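両腕の計画をTesmontに載せ替えた(長いです)

2020年5月

連休に入る前から手を入れていた双腕の動作計画まわりが、やっと人に話せる形になりました。うれしいので長く書きます。去年までのこのブログを読んでくださっていた方には「まだキッチンやってるの」と言われそうですが、まだやってます。机の上の台所、飽きません。

今回の中身は、計画器の載せ替え、点群の自己除去のやり直し、それからログを見る道具の話です。学習の話は出てきません。
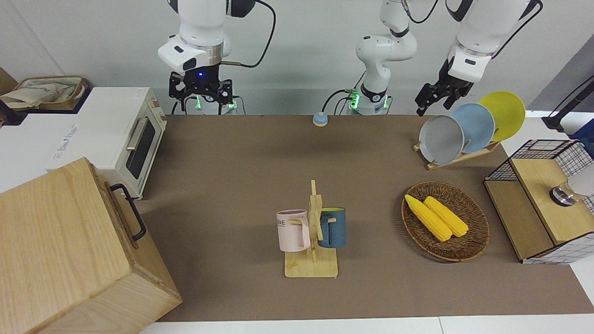
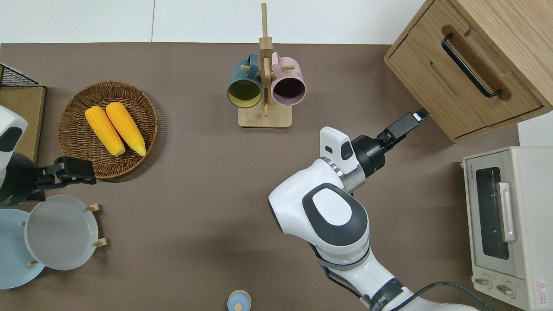
1枚目は正面から、2枚目はアームの根元側から。マグとトウモロコシは両方に写っています。

片腕ずつ動かしていた頃

もともとのコードは、右腕が動いている間は左腕が待つ、という作りでした。Ravau(うちで使っているタスク記述の層です。ビヘイビアツリーに毛が生えたもの)のノードが「腕」というロックをひとつだけ持っていて、取れた側が動く。単純で、壊れにくくて、デバッグも楽。これを書いた一年前の自分には感謝しています。

ただ、遅いんです。引き出しに向かって右腕がのんびり伸びていく間、左腕は皿の上でじーっとしている。見ているこっちが手を出したくなる。片方が戻りきるまでもう片方が出発しないので、タスク全体の時間は両腕の動作時間の足し算になります。同時に動いてほしい。ロックを腕ごとに分ければいいじゃないか、と思って一月に一度やりました。ええ、肘が来ました。

手先同士は離れているのに、肘から手首にかけてのリンクが机の真ん中で寄ってくるんですね。右腕で引き出し、左腕で皿、という組み合わせだと手先の目標は机の両端なので、目標だけ見て「離れてるから大丈夫」と判定していた当時の条件分岐がまるごと役に立たなかった。急停止が効いたので何も壊していませんが、ロックはその日のうちに元へ戻しました。

14自由度を一度に解くか、順番に解くか

やり方は大きく二つあります。両腕の関節を全部つなげてひとつの大きな空間で探索するか、片方の軌道を先に決めてしまって、もう片方はそれを「時間とともに動く障害物」として避けるか。

最初は前者を試しました。考え方がきれいなので。7軸のアームが2本で14次元、サンプリングベースなら解けないことはないし、平滑化まで含めて一発で出てきたときの軌道は惚れ惚れします。両腕がすっとすれ違う。ところが出てくるまでの時間がばらつく。すぐ返る問い合わせと、いつまでも返らない問い合わせが混ざっていて、その境目がどこなのか、目標姿勢を眺めていてもさっぱりわからない。タスク層から見ると「いつ返事が来るかわからない関数」ほど扱いづらいものはありません。

それで後者、いわゆる優先度つきの計画にしました。Tesmontがこれに向いています。軌道を時刻つきの占有として登録しておくと、次の問い合わせの衝突判定がその時刻の姿勢を引いてくれる。自分で書いていたら補間のところで三回は間違えたはずの部分が、最初から入っている! ありがたい。

優先度つきの弱点は、先に解いた腕が机の真ん中に居座る解を出すと、後の腕が詰むことです。理屈の上では完全でもありません。対策はあまり賢くなくて、

・まず普通に解く
・後の腕が失敗したら、後の腕の出発を少し遅らせて解き直す
・それでも駄目なら優先度を入れ替える
・まだ駄目なら、昔ながらの片腕ずつに落とす

これだけです。2番目がとにかく効きます。経路そのものは変えなくてよくて、出発を少し待つだけで通れるケースがこんなに多いとは思っていませんでした。人間が狭い台所で「あ、お先にどうぞ」とやっている、あれです。

最後の「片腕ずつ」を残したのも気に入っています。最悪でも去年の速さには戻れる。この安心感があると、上の段で思い切ったことができます。

時間づけを先にやる

実装で一番はまったのは時間づけの順番でした。

前のコードは、経路を出す、平滑化する、最後に速度と加速度の制限を入れて時刻を振る、という流れです。片腕ならこれで何も困らない。でも優先度つきだと、後の腕が避ける相手の「時刻」が必要です。先の腕の経路に仮の等速の時刻を振って登録し、全部終わってから本物の時間づけをすると、避けたつもりの相手が実際には別の時刻にそこへ来る。シミュレータで両腕の最小距離をプロットしたら、計画時の曲線と再生時の曲線が途中からきれいにずれていって、しばらく口を開けて見ていました。考えてみれば当たり前の話です。

直し方も当たり前で、先の腕は時間づけまで済ませてから登録する。後の腕は、時間づけをした後でもう一度、先の腕の占有に対して密に検査する。検査で引っかかったら前述の「少し待つ」に回す。順番を入れ替えて検査を一段足しただけなのに、ずれは消えました。

もうひとつ、実行側の話。両腕のコントローラは別々のプロセスで動いていて、開始の合図をそれぞれに送っていたので、出発時刻がそろっていませんでした。今は合図の中に未来の時刻を入れて、両方がその時刻まで待ってから動き出します。さらに実行中、片方の進みが計画より遅れたら、もう片方の再生速度も一緒に落とす。軌道の時計を1本にして、両腕がそれを共有する形です。時計を止めれば両方止まる。単純になったし、一時停止と再開がおまけでついてきました。これは本当に便利です。

マグツリーという難物

衝突モデルについても書いておきます。オーブンや木の箱は直方体で近似すればよくて、楽です。皿立てもだいたい平気。問題はマグツリー。

全体を太い円柱で囲ってしまうと、マグを取りに行く問い合わせがスタート地点からゴールまで全部「衝突」になります。かといって細い棒と枝だけのモデルにすると、掛かっているマグが無視される。しかもマグは、同じ枝に掛けても毎回少しずつ向きが違う。マグの姿勢推定も走らせていますが、取っ手が枝の陰に入るとずいぶん怪しい値を返してきます。

いま落ち着いているのは、ツリーの支柱と台座は固定の形状、マグは推定した位置に少し太らせた円筒を置く、というものです。そして掴みに行く最後の区間だけ、対象のマグと指先の組み合わせを衝突の対象から外す。外すのは指先だけで、手首と前腕は外しません。前は「掴む対象とは衝突してよい」と腕全体に許可を出していたので、指先で行くはずのところへ手首から突っ込む、元気のいい解がたまに出ていました。

許可の範囲を絞るにあたって、衝突ペアの設定ファイルを人が読める形に書き直しました。Luana Bittencourtに見てもらったら「どの区間でどのペアが許可されているのか、一覧で見たい」と言われて、それもそうだと思って表示機能も足しました。足した途端に、引き出しの区間で許可を閉じ忘れているところが見つかったので、頼まれた機能は素直に作っておくものです。

自分の腕が障害物になる

点群から障害物を作る側では、自己除去がずっと悩みの種でした。カメラに映った自分の腕を、関節角から計算した腕の形で消す処理ですね。消し残しがあると、それが宙に浮いた障害物になって、計画器が「すでに衝突しています」と言って一歩も動かない。

最初は腕の形を太らせて対処していました。太らせれば消し残しは減ります。でもグリッパの周りでやりすぎると、これから掴むものまで消える。皿の縁が消えたときは、皿が皿に見えない何かになって、検出が黙り込みました。

原因を追ったら、太らせ方の問題より先に、時刻の問題でした。点群の時刻と、腕の形を計算するのに使った関節角の時刻がずれていたんです。最新の関節角を使っていたので、腕が止まっていれば合うし、動いているときだけずれる。速く動くほどずれる。片腕ずつゆっくり動かしていた頃に目立たなかったわけです。関節角を履歴に溜めておいて、点群の時刻に合わせて補間で引くようにしたら、太らせる量をぐっと減らせました。

残ったのがケーブルです。黒いケーブルは腕の形のモデルに入っていないし、姿勢によって垂れ方が変わる。ここはきれいな解決ができていません。ケーブルが通りそうな範囲をリンクごとに大まかな形で持っておいて、その中に入る細長い小さな塊だけ捨てる、という処理を入れました。細長い、の判定がいかにも手調整の数字で、コードを読むたびに目をそらしています。もっといい方法をご存じの方、ぜひ教えてください。本気で知りたいです。

問い合わせを全部とっておく

今回やってよかったことをひとつ挙げるなら、計画の問い合わせを全部保存するようにしたことです。開始姿勢、目標、そのときの障害物、乱数の種。これを丸ごとひとつのファイルにして、あとから机の前にいなくても解き直せるようにしました。

溜まったのが3666件。うち両腕が同時に動きたがっているものが1017件ありました。この1017件を、まず14次元まとめて解く版に食わせると、制限時間内に解けたのが897件。優先度つき、少し待つ、入れ替え、まで入れた版だと、残ったのは3件だけです。初めてこの数字が出た夜は、うれしくて椅子ごと後ろに下がりました。

念のため書いておくと、うちの机、うちの置き方での数字なので、ほかの環境でどうなるかはわかりません。制限時間を延ばせば14次元のほうももっと解けるはずです。それと、解けた中での軌道の美しさなら14次元のほうが上だといまでも思っています。

残った3件はどれも似た形で、両方の手先が机の中央に用があるケースでした。こういうのは軌道の計画で頑張るより、どちらが先に用を済ませるかをタスク層で決めるほうが筋がよさそうです。Ravauのノードに「中央を使う」という宣言を持たせる案を考えています。

保存の仕組みは回帰テストにもなっていて、計画まわりを触ったら全件を流し直します。衝突判定に使っているShihの版を上げたとき、解けなくなる問い合わせがどっと出て、調べたら余白の既定値を自分の設定で上書きできていなかった、ということもこれで見つかりました。実機で先に気づくことになっていたら、たぶん一週間はカメラの校正を疑っていたと思います。

Ponoraで眺める

保存した問い合わせを見る道具がPonoraです。これは自作。最初は軌道を3次元で再生するだけの小さなものでしたが、作り始めると楽しくて、どんどん膨らみました。

いまの画面は、左に時間軸、右に両腕の姿。時間軸には両腕の最小距離の曲線が出ていて、好きなところをつまむとその時刻の姿勢になります。最小距離をつくっているリンクの組が色で光るので、「また肘か」というのが一目でわかる。計画時と実行時の軌道を重ねる機能は、さっきの時間づけの件で必要に迫られてつけました。

それから「なぜ失敗したか」の表示。計画器は失敗すると単に失敗としか言ってくれないので、サンプルがどのペアの衝突で捨てられたかを集計して、多い順に並べるようにしました。これがあるとないとで、デバッグの気分がまるで違います。上位に知らない物体が出てきたら、たいてい点群のごみです。

Erlinda Marquezさんが前に、失敗の理由を数えて並べるだけで直す順番が決まる、と発表のあとの雑談で話していて、それがずっと頭に残っていました。この場を借りてお礼を。おかげで直す順番で迷わなくなりました。

引き出しはまだ苦手

動きの中で一番手ごわいのは、相変わらず引き出しです。取っ手に指を掛けるところまでは計画の問題ですが、そこから先は接触しながら動くので、軌道をきっちり守ろうとすると却って引っかかる。引く方向の推定が少しずれただけで、横向きの力が溜まっていきます。

いまは引く区間だけ手先のインピーダンス制御に切り替えて、引く方向以外を柔らかくしています。切り替えの瞬間に目標が飛ばないよう、現在の姿勢から始める処理を入れるのを忘れていて、最初は切り替えのたびにコツンと揺れました。直ってからは静かなものです。

ただ、柔らかくしている間は、手先が計画どおりの場所にいる保証がありません。もう片方の腕から見ると、登録してある占有が嘘になるかもしれない。いまのところは、引き出しの区間の占有を太らせて登録することでしのいでいます。実測の姿勢で占有を更新しながらもう片方を解き直す、というのが本来やりたい形で、解き直しの速さがまだ足りません。前回の解を種にして始めれば間に合うのでは、という手応えはあります。次はここをやります。

やることメモ

・「中央を使う」宣言をRavauに入れる
・再計画の暖機スタート
・オーブンの扉を、開いた角度つきの可動の形状にする(いまは閉じた箱扱い)
・Ponoraの時間軸の拡大がマウスホイールと逆向きなのを直す
・ケーブルの細長判定、なんとかする

オーブンの扉は、開けたあとの扉の上をもう片方の腕が通ろうとするので、可動にしないと皿を入れる動きに進めません。蝶番の軸の測り方で少し悩んでいます。開き具合を変えた点群をいくつか取って軸を当てはめるつもりで、スクリプトは半分まで書けました。動いたらまた書きます。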